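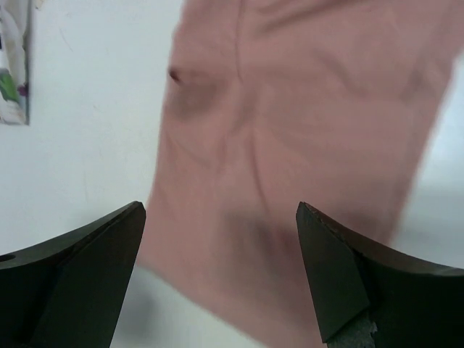 生活 > 居家窍门 > 收拾与清洁

选举季家里那一摊子：传单、贴纸、横幅、选票通知，我是怎么收拾的

我们普拉夫洛(Plavlow)又要选议员了。住在小地方的人都懂，平时一个月也没人敲门，一到这时候门铃响个不停，信箱塞得盖子都合不上，连汽车后窗上什么时候被人贴了张笑脸候选人都不知道。我今年被拉去帮忙发材料，家里又堆着各家塞来的东西，一个春天下来攒了不少土办法，写出来给同样头疼的人看看。投谁我不管，我只管怎么把玻璃擦干净！

先说信箱

以前我是一把抓进来，往餐桌上一丢，等想起来的时候选票通知已经垫在锅底下了。真事，圆圆一圈油印子，投票站的人对着光看了半天才认出我的登记号。

后来我在门口鞋柜上放了个旧的文件盒，进门先分一遍：凡是区政府和选举办公室寄来的，信封都不拆，直接竖着插进去，晚上坐下来再看；候选人的传单放另一边；剩下的披萨广告、疏通下水道之类，当场进废纸袋。分的时候站着分，别坐下，一坐下就开始读，一读就半个钟头过去了(尤其是骂对手的那种，写得还挺好看)。

选票通知拆开以后，我会用铅笔在右上角写上投票站的名字和开门时间，再拿磁铁吸在冰箱侎面。呃，是侧面，打字打错了，懒得改。别吸在冰箱正门，我们家正门每天开开关关，纸角很快就卷了，再沾点番茄酱，又回到锅底那个下场。

如果是邮寄投票，那套东西千万整套放在一个透明袋里：选票、里头的小信封、外头的大信封、签名的那张声明。我邻居去年把小信封拿去装了蛋糕店的零钱，后来只好打电话去问能不能补。填的时候桌子先擦一遍，等干透，垫一张白纸，用普通的黑色圆珠笔就行。我个人不爱用水笔，容易洇到背面。具体用什么笔、怎么折，各地规定不一样，照着随信那张说明来，别照着我来。

玻璃和车上的贴纸

这个是问得最多的。贴纸分两种，纸面的和塑料膜的，弄法差得挺远。

纸面的最烦人，一撕就只剩一层白毛。我的办法是厨房纸浸热水，拧到不滴，整张糊在上面，外面再盖一层保鲜膜，等大约20分钟。然后用旧的会员卡从一个角斜着推，慢慢来，推不动就再敷一会儿。玻璃上用卡就够了，我不建议拿刀片，尤其后窗有加热丝的车，刮断一根可就不是一张贴纸的钱了。

塑料膜的反过来，要用热风。吹风机开中档，离远一点，来回晃着吹，等胶软了从角上揭，揭的方向尽量贴着玻璃往回折，别往外拽。一口气揭下来的时候真的特别痛快，我承认我有一次专门跑去帮对门也揭了一张。

剩下的胶印子，先试食用油。对，就是炒菜的油，倒一点在棉片上，按住一会儿再打圈擦，胶会一团一团滚下来，然后用洗洁精把油洗掉。不行再上酒精。酒精别碰刷过清漆的木门，也别碰亚克力板，会发白，我家信箱的小窗就是这么毁的，现在看谁的信都雾蒙蒙的。

墙上的就麻烦些。乳胶漆墙面上贴的海报，多半会带下一块漆。我现在是用吹风机温温地吹，能揭多少揭多少，带下来的地方拿细砂纸轻轻磨平边缘，补一点腻子，再点漆。点漆用小海绵拍，用刷子会有印。

院子里的牌子和横幅

愿意在院子里插牌子的朋友注意一下木桩。头一回我直接拿锤子敲木桩顶，敲劈了，牌子插得像喝醉了酒。后来学乖了，先用一根铁钎把洞打出来，再放木桩，顶上垫块废木头敲。土太干就前一晚浇点水。风大的地方，牌子上用锥子扎几个小洞透风，不然一夜过后你会在隔壁的玫瑰丛里找到你支持的人。

选完以后牌子要收，我们这边规定是投票日之后4周之内要清掉，你那边多久，问一下区里。收回来的瓦楞塑料板别急着扔，这东西是真好用：裁成条插在抽屉里当隔板，垫在育苗盘底下接水，冬天竖在没暖气的窗台上挡风，都行。裁的时候顺着里头的空心槽划一刀就断了，横着裁要用钢尺压住，多划几刀。我家工具抽屉里现在一半隔板上还能看到半张脸和“为了普拉夫洛”几个字，每次找螺丝刀都跟他打个照面。

横幅布呢，先看料子。涂了层的那种防水，盖柴堆、垫后备箱都合适，洗的话铺在地上用软刷子刷，不要进洗衣机，涂层会掉渣，堵过滤网。纯布的可以洗，第一次一定单独洗，那些大红大蓝掉起色来一点情面都不讲。

竞选T恤

每次帮忙都发一件，每次都大一号。领口又紧又硬，印字的地方不透气，但是扔了又可惜。我的处理顺序是这样：翻过来，里朝外，冷水，单独洗一遍；不烘，挂在阴处晾；要熨就从反面熨，印字上隔一层薄棉布，不开蒸汽。这样印的字能多撑几个夏天，虽然也许你并不想让它撑那么久。

真不想穿了，就剪开当抹布。纯棉的擦玻璃最好，剪的时候把印字那块单独剪出来，印字不吸水，只会把水推来推去。混纺的我拿来绑番茄秧，横着剪成长条，一拉它自己就卷成绳子了，软软的不勒茎。

叠法上我也折腾过。抽屉浅的人家，平铺，两边往中间折，再从下往上对折两次，竖着放，一排看过去每件都找得到。抽屉深的就卷。我不太信那种几秒钟叠一件的花招，学了一晚上，叠出来像只折断翅膀的鸽子。
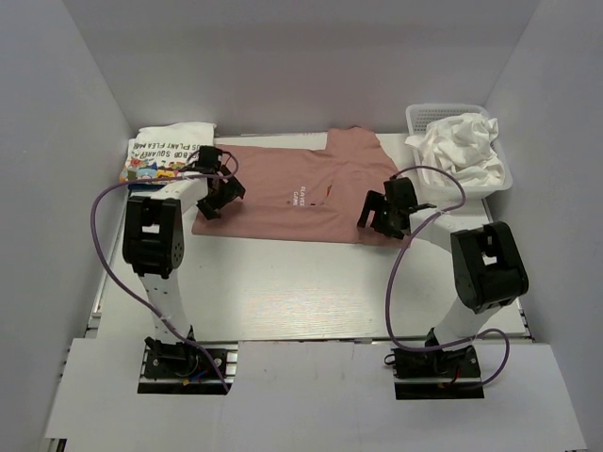

娜塔莎·卡德里奇(Nataša Kadrić)留言：胶印子我也用油，不过想补充一句，选举办公室贴在楼道里的正式公告可别顺手给揭了！我们克莱当斯(Cledance)那栋楼去年有人大扫除，热水一敷，连候选人名单和投票站地址一起弄没了，结果投票那天一堆老人家跑去了旧地址。后来我们在公告上面套了个透明文件袋，四角用胶带贴袋子，纸本身不沾胶，选完了一取就走，墙也没事。另外你说的铁钎打洞，请先问问院子里有没有埋浇水的管子，别问我怎么知道的。

娜塔莎说的这个文件袋的办法我后来也试了，挺好，就是袋口要朝下，朝上会进雨水。楼道里的正式公告我以前确实没想过，写在这儿，大家揭之前先看清楚抬头和盖章。

借厅里的桌椅开小会

我们街上有时候请候选人来家里坐坐，回答回答路灯啊公交啊那些问题。说是“坐坐”，来的人一多，地板和沙发就遭殃。几条经验：

椅子脚先套旧袜子。丑是丑，木地板一道印子都没有。

茶别用壶一杯一杯倒，用保温桶，放在离地毯最远的那个角落，下面垫托盘，托盘里再铺条毛巾。点心挑不掉渣的。上回我从吴记(Ngô)那边买了芝麻球，好吃是好吃，芝麻我从沙发缝里吸到了12月。

外套别堆床上，一堆起来谁都找不着自己的，散会时要在我卧室里排队。我在走廊拉了根晾衣绳，夹上编了号的木夹子，进门夹一个，走的时候自己拿。

地毯上要是洒了红茶，马上拿干布按，从外往里按，千万别搓。然后一点白醋兑水，再按。洒了咖啡加奶的，先用凉水，奶遇热水就咬住了。

提问的小纸条用便利贴最省事，但别让大家贴墙上，贴在一块瓦楞板上(看，又用上了)，散会整块端走。有人写得很长，写了正面写反面，那就给他一张大的。

纸的事

一次选举下来纸真多。我们这个选区登记的选民是2952人，你想想每家每户都塞上几轮，再乘一乘，我不敢算了。赛义德·卡巴吉(Said Kabbaj)有一回在会上跟我讲，光他们那一边就剩下6箱没发完，堆在车库里受潮。我就教他拿那些哑光的传单去做几件事：垫菜窖里的土豆，隔一层纸一层土豆；揉成团塞进湿鞋子里，过一晚换一次；撕碎了掺进堆肥，跟厨余一比一。亮面覆膜的不行，堆肥里放一年挖出来还冲着你笑，那种只能按当地的要求分类扔。

擦玻璃用传单纸我试过，不如报纸，油墨会蹭，白窗框上蹭一道蓝的，又得再擦。

还有些东西我是留着的。每位候选人的传单我各留一张，正面朝外，夹在一个福鲁萨里(Follusari)的旧活页夹里，按年份放。等到路灯修没修、公交加没加，翻出来一看便知。放的时候用无酸的袋子最好，没有的话，普通塑料袋敞着口也行，别密封，容易返潮粘在一起。我最早的一张已经发黄了，上面那位答应的过街天桥，我每次过马路都还会想起来。

投票当天出门前

身份证件前一晚就放进外套口袋，放好以后再拉开看一眼。雨伞搁门口。戴老花镜的人带上老花镜，我妈上次就站在小隔间里喊我，人家工作人员差点以为出了什么事。衣服方面，有些地方不让穿带候选人名字的进投票站，那件竞选T恤就留在抽屉里吧，随便换件素的。

炖锅可以早上就开小火温着，但人要出门的话请用定时的电炖锅，煤气灶务必关掉。我一般是放豆子、胡萝卜、一块烟熏肉，排队排到多晚回来都有热的吃。晚上守着看计票的，零食提前分小碗，别抱着整袋，计到后半夜你会不知不觉把一整袋吃光，早上起来嘴角都是盐。

目前想到的就这些。谁有对付电线杆上那种铁丝扎带的好办法，请务必留言，我剪断过一把好剪刀了。

分类：清洁窍门 / 旧物利用 / 社区与选举

联系我们 | 版权所有，转载请注明出处 | 返回顶部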